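The top sheet was already on and I had a cup of tea going cold on the windowsill at home when Ebere Nwankwo rang to ask what I knew about folding. Very little, I told her. I iron collars and hope for the best. She laughed and said that was precisely the sort of person she wanted, and would I write something about beds and shirts and why the one always seems to end up covered in the other.
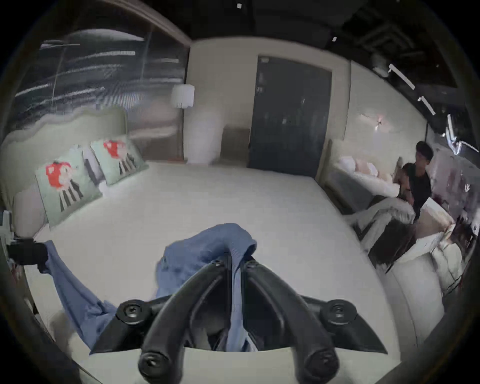
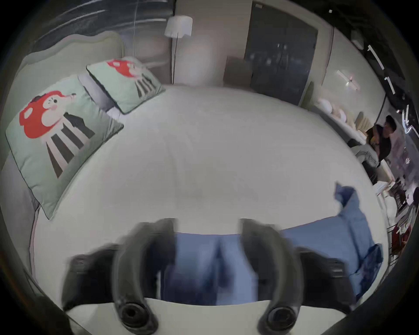
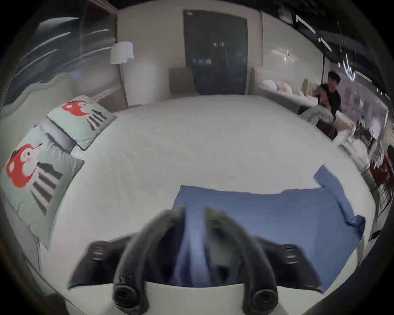
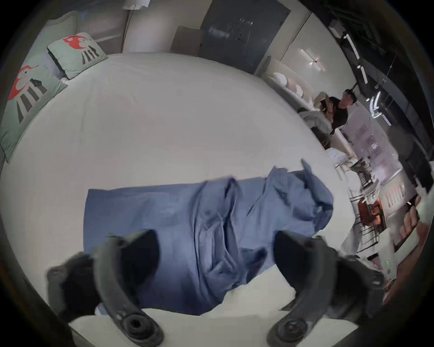
Green pillows, a broad pale bed and something blue still to be folded.

I have always thought the bed is the best table in the house. You can spread a shirt out on it properly, arms and all, which you can't do on a kitchen worktop unless you are willing to move the toaster, and you can walk round it (or at least round two sides of it, if your bedroom is anything like mine in Eltham). My mother folded everything on her bed. She'd tip the basket out, sigh at it, and start with the big things so that the heap looked smaller straight away, and I still do it in that order without thinking.

Ebere's own method is slower and a good deal kinder to the cloth. She lays the shirt face down, does up the top button and one in the middle, and then smooths outwards from the spine with the flat of her hand until the back is quiet. That's her word, quiet, and once you have heard it you do find yourself looking at your laundry and thinking how noisy it is! Then one side comes in to the middle, the sleeve is turned straight down along it, the other side follows, and the tail comes up in two goes.

Oluf Dalsgaard, who taught evening classes in mending and linen care at Mivside for longer than he cares to say, disagrees with her about the buttons. He leaves them all undone until the very end. He is also firm that a shirt should never be folded on a bed that hasn't been made first, and on that point I've come round to him completely. A bare, smooth cover lets you see what the cloth is doing, and a rumpled one just joins in.

We got on to pillows, as you do. I like a bit of nonsense on a pillow, even in a grown-up bedroom, and a pale green with some red in it will cheer up any amount of white. Oluf prefers his plain. Ebere has a pair from Bako that she bought for a nephew and never handed over, and they have been on her own bed since June.

As for where the folded shirts should go, I had been hoping for some wisdom and got an argument. Ebere stands hers upright in a drawer, like records. Oluf stacks, never more than six high, collars facing alternate ways so the pile doesn't lean. I tried both, and by the second week I was back to draping things over the chair, though they were very nicely folded before I draped them.

We use cookies to remember your preferences and to see which articles are read. By continuing to browse you agree to our use of cookies. Accept all | Manage settings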